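Jutside Riding Center
Progress report to the Pakus Fund, second payment period

This report covers the work paid for by the second part of the grant, from March to the end of the summer season. The third part is due once this report has been accepted.

Barn and guest rooms

The main barn at Jutside was built in 1948 and had its original roof until this spring. The west side has now been stripped and recovered. The east side was in better shape than the survey suggested, so we replaced the damaged sheets and left the others in place. The money saved went to gutters and a new drain along the wash stalls, where water used to stand after heavy rain.

The four guest rooms over the tack room are finished except for the window screens. Guests on the week-long rides were housed there from June. Before that they stayed in Ciltton and were driven out each morning, which cost us a van and a driver and meant a late start on the trail.
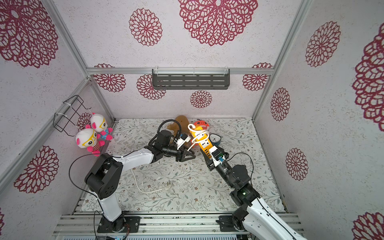
The bathroom at the end of the hall needed a larger water heater than the one in the budget. The first one could not keep up with a full group coming in from a ride at the same time. We paid the difference from our own account and are not asking the fund to cover it.

Trails

The Jireš loop is open for its full length. The last section to be cleared was the climb behind the quarry, and the highest point of the ride is now the overlook at 1229 feet. We moved the trail away from the creek in two places after the bank gave way in April. The new line is longer but the footing is firm, and beginners can ride it at a walk.

Signs are up at every junction except the one at the county road. We are waiting for permission to set a post there. Until then the guides stop the group and lead riders across on foot.

Horses and tack

Two horses were bought in May, both geldings and both used to trail work. One has settled in well and carries beginners. The other is still ridden only by staff – he is steady in company but will not stand to be mounted from the block. We expect to have him in the guest string by next season.

Saddle fitting took longer than planned. Six of the older saddles were sent out to be reflocked and came back in July.
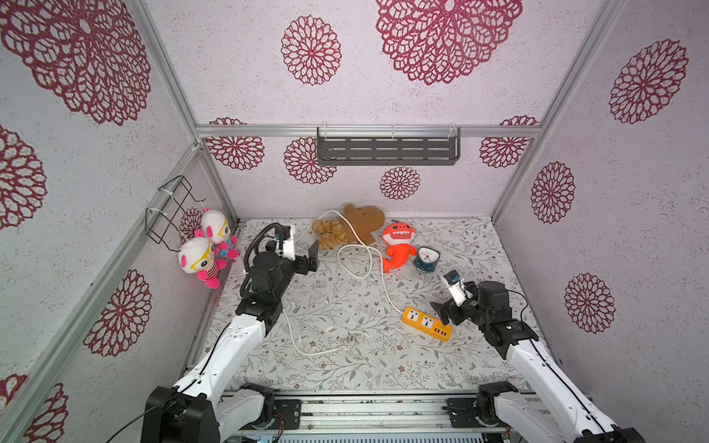
Bookings

The target for the period was 40 guests on the week-long program. We had 50. Most came for the June and September rides, and July was slow because of the heat. Day rides were down on last year, mainly in the afternoons, and we have moved the second ride to 5 p.m. for the hot months.

Several guests asked for a shorter stay. We will offer a three-night ride next spring and report on it separately.

Work still to do

The window screens, the county road sign and the fence on the lower pasture are outstanding. The fence posts have been delivered. Digging will start when the ground softens, and the horses will stay on the upper pasture until it is done.

Receipts for the roof, the drain and the two horses are attached. The saddle invoice will follow.

Jutside Riding Center, Ciltton | Contact the office | Copyright Jutside Riding Center | Back to top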